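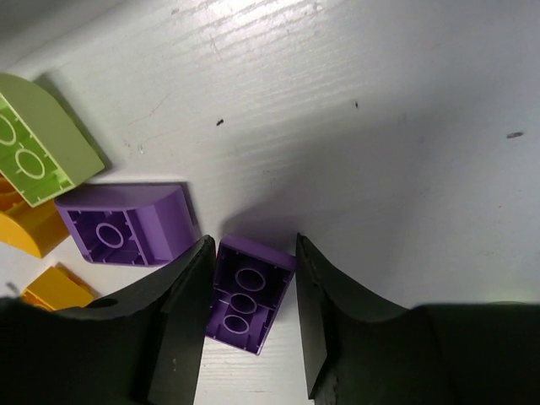

Large blocks on the white table, green, purple and yellow.

3/31/20

Play materials bench, Skellell crate, second pass. Carrying on from the February notes. Ffion has the crate list and Abenezer has the wash log, so this page is only blocks: shapes, fit, cleaning, storage.

Naming first, as we have been using three sets of words for the same parts. From now on:

Curve – the block with one end rounded off like a quarter of a cylinder.
Brick – plain rectangular, flat top.
Slope – angled face on one side.

Color goes before shape, so "purple brick," "green curve." Clodagh's labels say "arch" for the curve. They are not arches, there is no opening through them. Labels to be redone when the printer is back from Wubit's room.

Undersides. All of the types are hollow below. The purple brick in the photo shows three round tubes in a row inside the cavity. The green curve beside it has two, and the purple curve has a single tube with thin ribs dividing the space around it. The ribs matter for cleaning. A straight bottle brush goes down the tube and along the open walls of a brick without trouble. In the purple curve it stops at the ribs and leaves a line of dirt in each corner. Salvador tried the small angled brush from the paint sink and got into the corners, but it takes much longer per block. Note for the wash procedure: bricks with the straight brush, curves with the angled one, do not mix them in the same batch.

Color inside and out. The green curve reads as sage on the shell and a much brighter lime inside the cavity. I had put the same thing down to fading on the February sheet. I am no longer sure. Fading would fit, the outside gets the window and the inside doesn't, but it could as easily be light coming through the wall. Quick check to do: shine the desk lamp through a green wall and a purple wall and compare. If it is the lamp, strike the fading remark from February.

Weights, kitchen scale, dry, lids off the tubs:
Tub A, bricks: 489 g
Tub B, curves: 388 g
Tub C, slopes: 275 g
Scale was zeroed between tubs. Tub C was weighed twice as the first reading drifted while the door was open. Same value the second time. These are to let us tell whether a tub has come back short without laying everything out. They are only good until somebody moves a block from one tub to another, so please don't top up Tub C from the spare bag without writing it here.

Fit test. Pairs pressed together by hand on the bench, pulled apart by hand, graded firm / fair / loose.
Brick on brick: firm in all the pairs tried.
Curve on brick: firm at the square end, fair at the rounded end. The rounded end has less to hold on to.
Slope on brick: fair.
Curve on curve: loose. Will stand if left alone, comes off if the table is knocked.
Lemma blocks on Skellell blocks: go on, but need a twist to come off again. Wubit says the younger group can't do the twist and ends up hitting them on the floor. Keep Lemma in its own tub.
Clumer blocks on either: do not fit. Already boxed for the exchange shelf.

The loose curve-on-curve result may be wear. Abenezer thinks it is the notches along the rim of the curves. I looked at the rim of the purple curve and the notches are small and run along the edges, which to me looks molded. Damage I would expect to be uneven. Not settled. Would need an unused curve to compare and we don't have one.

Sorting method. Tried two ways of getting a mixed load into the tubs.

Method 1: tip everything on the table, pick by color, then split each color by shape. Tidy to look at halfway through but every block is handled twice.

Method 2: tip everything on the table, pick by shape directly, ignore color. One handling. The mistakes are all slopes put in with curves, when the block is lying so that the angled face is hidden.

Going with method 2. To deal with the slope/curve mistakes, turn every block open side up before picking. The outline of the open side gives the shape away at a glance, and it also shows up anything stuck in the tubes. Ffion found modeling clay in two that had already gone through the wash as clean.

Surface. The white table is better for this than the green cutting mat, where the green blocks were getting missed. The grain runs faintly along the top and is smooth enough that nothing snags. Glare toward the lamp end is a nuisance on the yellow ones. Lamp to be moved further back or turned to the wall.

Wash mix. Rukance liquid, 200 ml to the full sink as per Abenezer's log. Salvador wants to try half of that. Fine by me, but on bricks only to begin with, and log it as a separate batch. Drying is the slow part: set down open side up, the blocks hold water in the cavities, and set down open side down they sit in it. Propped on edge against the rack is best so far. The curves won't stay propped and roll over onto the rounded end. Clodagh suggested a mesh bag hung over the sink for the curves alone. Bag is ordered.

Open points:
– lamp check on green and purple walls (me)
– new labels, "curve" in place of "arch" (Clodagh)
– angled brush, order two more, the paint sink wants its own back (Salvador)
– half-strength Rukance batch, bricks only (Salvador)
– Tub B to be reweighed after drying properly, I suspect a little water in the first figure
– ask Wubit whether the younger group uses the slopes at all. If not, Tub C can go on the high shelf and free up the space by the sink.

Tub B lid is cracked at one corner. Still closes. Taped it.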